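Keeping cut tulips upright in a mixed bunch
Posted by okbridge_annie, 2022-10-17 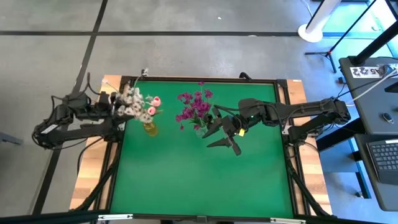
I buy a mixed bunch every week from the stand outside the Madgate market. Everything in it lasts fine except the tulips. By day three they have bent over the side of the vase and by day five the petals are on the table. The white filler flowers still look good at that point, so I end up pulling the tulips out and keeping the rest.

What I do now: cut the stems when I get home, fill the vase from the cold tap, add the packet that comes with the bunch. I change the water when it starts to turn color. The house is kept at a normal temperature and the vase is not near a heater.

Is there a way to make tulips last as long as the rest, or should I ask for a bunch without them?

---

fennelrow wrote:

Tulips keep growing after they are cut. The stem gets longer and turns toward the light, and that is most of your bending. You can slow it down but you can't stop it.

Wrap them tight in newspaper up to the heads, stand them in cold water for 2 hours, then unwrap and arrange. They will hold straighter. Use less water in the vase too. Tulips do better in a few inches than in a full vase.

---

pdx_mower wrote:

You said you change the water when it turns color. That is too late. By then there are bacteria in it and the stems are already getting plugged up. Change it every day or every other day and wash the vase with dish soap each time. Trim a little off the stems while you are at it.

---

halfacre wrote:

Drop a penny in the water. My mother did it her whole life and her tulips stood up straight.

---

pdx_mower wrote:

Pennies are mostly zinc now with a thin copper coat. Even with the old ones I never saw a difference. I tried it side by side in August with zinnias and both jars went slimy on the same day.

---

halfacre wrote:

Zinnias are not tulips.

---

Skimberg_Sue wrote:

I worked in a flower shop in Skimberg for a long time. A few things from the shop side.

Buy them closed. The bud should be tight and still partly green, with the color just starting to show. If the tulips in the bunch are already open when you buy it, you have lost half their life before you get to the car.

Daffodils leak a sap that is bad for tulips. If your mixed bunch ever has daffodils in it, stand those in their own water overnight before putting them together, and don't recut them after that.

Five days is not bad for a tulip. Most of the white filler they put in those bunches will outlast it no matter what you do. I would not expect them to finish together.

---

okbridge_annie wrote:

No daffodils this time of year. The tulips are usually half open when I get them, so that may be the answer. Is the packet worth using?

---

Skimberg_Sue wrote:

Yes, if you mix it for the amount of water on the label. Most people put the whole packet in a small vase and it comes out too strong. The ones we sold were made for 24 ounces. If your vase is smaller than that, use part of the packet and save the rest for the next change.

---

fennelrow wrote:

I don't agree on the packet for tulips. It has sugar in it and they open faster. I use plain cold water for them and save the packets for roses and carnations.

---

Skimberg_Sue wrote:

It also has something in it to keep the bacteria down, and in a mixed bunch you have to think about the other flowers. For tulips alone, plain water is fine.

---

renter46 wrote:

Put the vase in the fridge at night if you have the room. I clear the bottom shelf. Take any fruit out first, apples especially, they give off a gas that ages flowers. My last bunch from Aguiar Flowers went eight days like this with the tulips still in it.

---

pdx_mower wrote:

It works but I am not moving my milk for a tulip.

---

halfacre wrote:

Some of us like them bent over. I let them hang down the side until the petals go.

---

okbridge_annie wrote:

Thanks everyone. I'm going to ask the stand for tighter buds on Saturday, do the newspaper wrap, and change the water every day. I will use half the packet since my vase is small. No room in the fridge here.

---

fennelrow wrote:

Post back and say how many days you get.

Recent topics
Hydrangea heads wilting overnight
Best way to clean a narrow glass vase
When to plant tulip bulbs in pots
Carnations vs. mums for a long-lasting bunch
Lily pollen on a tablecloth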